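In praise of the tea towel

I have been meaning to write about tea towels for years, and every time I start I get told there can't be enough to say. There is so much to say! I could do 6 of these and still not have got on to the subject of ironing them (I don't, my mother did, we have agreed to differ).

Let me start with the one on my oven door. It is cotton, it has a faded map of the Drilwood valley on it, and it came from the gift shop at the old mill in a July so wet that the shop had run out of umbrellas. The map is wrong in at least two places. It puts the church on the wrong side of the river and it leaves out Whitlock altogether, and I used to live in Whitlock, so I noticed. I have dried up with that towel nearly every day since and it is better now than it was when I bought it. New tea towels are useless. They push the water about. You have to wash them over and over before they give in and start to drink, and then one morning you pick up a wet glass and it comes out dry and shining and you think, ah, there you are.

I can't think of many other things in the house that improve like that. My saucepans haven't. The sofa certainly hasn't.

People do get very firm about linen. Linen is lovely for glasses, I'll give them that, it leaves no fluff at all and it feels cool and important in the hand. But for a big roasting tin after Sunday lunch I want cotton, thick and a bit rough, the waffle sort if I can get it. And then there is the mixture they call linen union, which is what most souvenir towels were printed on when I was a child, and which I think is the best all-rounder ever made. Look for it in charity shops. It has a slightly slubby feel, like very good brown paper that has been folded a lot, and the colours go chalky with age in a way I could look at all day.

I got properly hooked through a man called Derek Bickerstaff, who gave a talk at our library one winter evening. He had brought sixty tea towels with him in two suitcases and he pegged them up on a washing line strung between the large print and the cookery books. He has more than 1,000 at home. He had pubs and lighthouses and recipes for stew, he had calendars going back to before I was born, he had school ones with all the children's faces drawn in felt pen, every one of them looking like a potato with hair. What I loved was that he let us touch them. He passed them along the rows. His view was that a tea towel kept in a drawer with tissue paper has had a sad life, and he uses all of his in turn, even the rare ones, even the calendar ones in the wrong year.

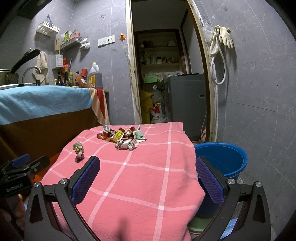 I went home and turned out my own drawer. I found the usual things, a Christmas one with a scorch mark, three plain blue checks, a wedding present I had been saving for best for so long that I had forgotten who gave it to us. Saving it for best! What is best, for a tea towel? The Queen coming round to do the washing up? I put it straight into use and it took the shine off a wet colander that same night.

And drying up is only the start of what they do. In my kitchen a tea towel covers the dough while it rises, wraps the lettuce in the fridge, lines the basket when there are warm rolls, stops the chopping board from skating about (damp it first, wring it well, lay it flat) and goes over my shoulder for no purpose at all except that I feel like somebody who can cook. Folded in four it is an oven glove, though please check that it is bone dry, as steam comes through a wet one faster than you can say so. My grandmother strained jelly through hers. My son had one as a cape, then as a shepherd's headdress, then as a flag for a den, and it came back to the kitchen after all that and carried on with the plates.

I do worry a little about kitchen roll. I have some, I'm not a saint, there are things a cat does that call for it. But I notice that in friends' houses the tea towel has turned into a decoration, hung just so and matched to the kettle, and when I reach for it to dry my hands there is a small intake of breath. My neighbour has a pair from a firm called Pider that have never been wet. They're beautiful. I feel sorry for them.

As for looking after them, I am not fussy. Wash them hot, hot as they'll stand, and leave out the fabric softener, which coats the threads and stops them soaking anything up. Hang them outside if there's any wind going. If they smell, and they will if you leave them screwed up by the sink, a long soak with a scoop of washing soda sorts it out. Once they go into holes in the middle they become dusters, and after that they clean the bike.

You can also hem your own out of nearly anything. I made four from an old cotton sheet last spring - straight lines only, a loop of tape in one corner - and they were dreadful for the first month and are now coming along very nicely. The loop matters more than you'd expect. I hang mine on the hook by the back door, next to the Drilwood map, which by the way has started to go at the fold, right across the river, so the church may end up on the correct side yet.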